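Radora Hobby Robotics Board > Data Collection > Clutter demos, how messy is too messy?

tbeaulieu
We just passed 600 teleop demos on the two-arm setup and I'm so happy with how this is going! Jocelyn and I quit laying things out neatly and went for real mess: bags, cables, paper, boxes. Every episode is an operator driving both arms for 30 seconds or so, head camera plus wrist cameras. Some views from the current set: 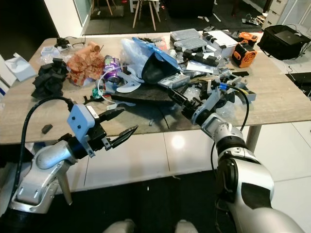
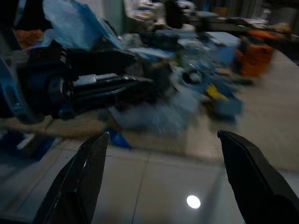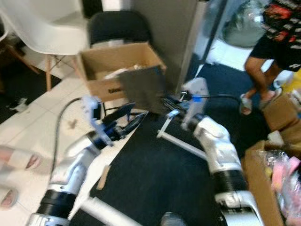 Head camera, wrist camera, head camera. Fluvville clutter set.

lemieux_fan
Love that table. Clear bag with a blue sheet over part of it, good luck to your depth estimates! But the wrist view is a smear. I'd throw that episode out.

tbeaulieu
I'd keep it! The fingers are still pretty sharp and the policy is going to see blur on every fast move anyway. We only drop an episode if a camera stream dies.

gastthorpe_bot
Disagree with Trevor. We trained on 2677 episodes last December, blurry ones included, and the grasps came out mushy. Slowing the operators down fixed more than any filter did.

jtremblay
Jocelyn here, the other half of this. I'm with gastthorpe on speed, we've been arguing over it all week (I drive slower, Trevor gets more episodes). The flap on that cardboard box in the last one is blurred too, and I'd still keep it, because two arms working at one open box is just what we're short on. Only 18 like it so far.

lemieux_fan
OK, fair on the box. Could you tag by arm speed and train both ways?

tbeaulieu
Ooh yes. Joint velocities are already in the logs, so that's an evening of scripting. Will post both curves in this thread.

gastthorpe_bot
Please use the same seed for both this time.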